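Ticket 3857
Site: Plernton open day, demo station 2
Opened: September 2024
Status: Monitoring
Component: hand-held gripper, box pick task

Summary
Intermittent slip on flexible food packages during visitor runs. Rigid items not affected.

Log

1. Slip reported by the Wesby crew during the morning demo. Package rotated in the jaws on lift and went back into the carton. Visitors at the table, so the run was not stopped.

2. Checked pad seating on both jaws. Pads tight. Linkage play within limits. Wiped pads with a dry cloth and repeated the pick. Slip on 2 of 7 attempts, all on glossy film.

3. Changed the grasp point. Operator now closes across the width of the package, low on the body, one pad to each side. Creased film is acceptable if both pads have contact before lift.

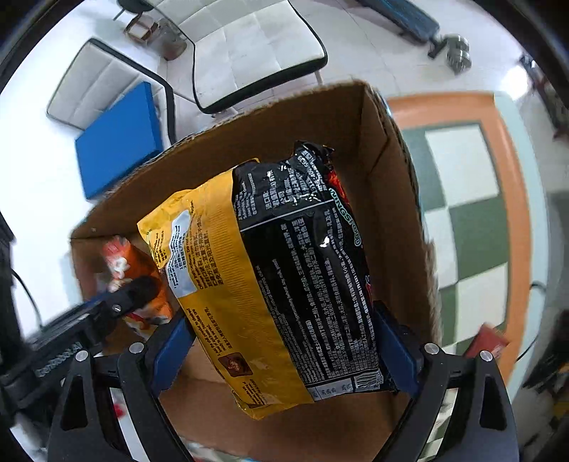 4. Tilt during lift. Large packages still lean after the new grasp. Treated as cosmetic for the demo. Do not correct by squeezing harder; the contents shift and the lean gets worse.

5. Neighboring items. An orange snack bag next to the target can snag on the way up. Clear the side of the box before closing, or pick the snack bag first.

6. Ran 4 more picks with the afternoon group. No drops.

Open items
Dustis to send replacement pads with a softer face. Hà asked for the same grasp notes before their visit in January. Keep ticket open until the new pads are fitted.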